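# Making tea in a paper cup at a shared table

Updated April 3, 2018

These are the steps we use at the Ellance front room, where the tea things sit out on a wood table all day and people help themselves. The same steps work at home or at an office. You need a paper cup, a tea bag with a tag, hot water and a bare stretch of table.

## Before you start

Wipe the table with a damp cloth and then a dry one. Bare wood takes a ring quickly, and a ring from black tea is hard to get out once it has sat overnight. If you find an old one, rub it with a little Brornell paste along the grain and leave it for an hour.

Keep the middle of the table clear. Larger items go toward the back, where a sleeve won't catch them. The cup gets filled in the open part, near the front.

Check the cup before you use it. Run a finger around the rolled rim and look at the seam down the inside wall. A seam that has lifted will leak, usually after you have sat down.

## Setting up the cup

1. Put the tea bag in the bottom of the cup.
2. Decide what to do with the tag. If you are carrying the cup somewhere first, drop it in with the bag.
3. Before pouring, lift the tag out and hang it over the rim – a paper tag left in hot water goes soft and the ink can run.
4. Set the cup on the clear part of the table, a hand's width in from the edge.

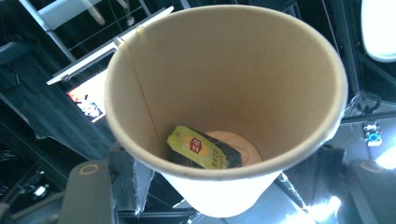
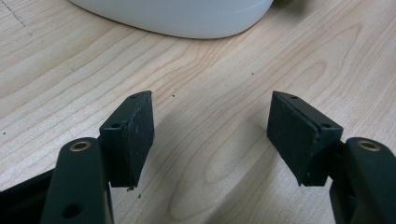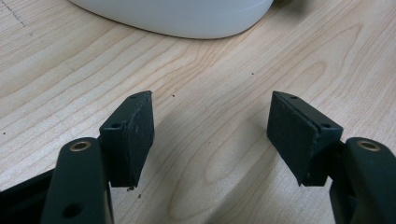 *First picture: tea bag and tag in the cup. Second and third: the tabletop, with the white item at the back.*

## Pouring and steeping

Bring fresh water to a boil and let it stand for a moment. Pour slowly down the side of the cup, opposite the tag, and stop two fingers below the rim. That comes to 200 ml in the Toltska cups we buy. They come in cartons of 1,000, so we know them well.

Steep for 3 minutes for black tea and 2 for green. Don't squeeze the bag against the wall of the cup. It makes the tea bitter and puts strain on the seam.

Lift the bag out by the string, let it drip, and put it straight in the trash or on a saucer. If the cup is too hot to hold, slide it inside a second one.

## Afterward

Pick up stray leaves and specks with a dry cloth first. A wet cloth smears them into the grain. Then wipe once more with the damp cloth.

We oil the table every May with Camacho oil, one thin coat, and keep cups off it until the next morning.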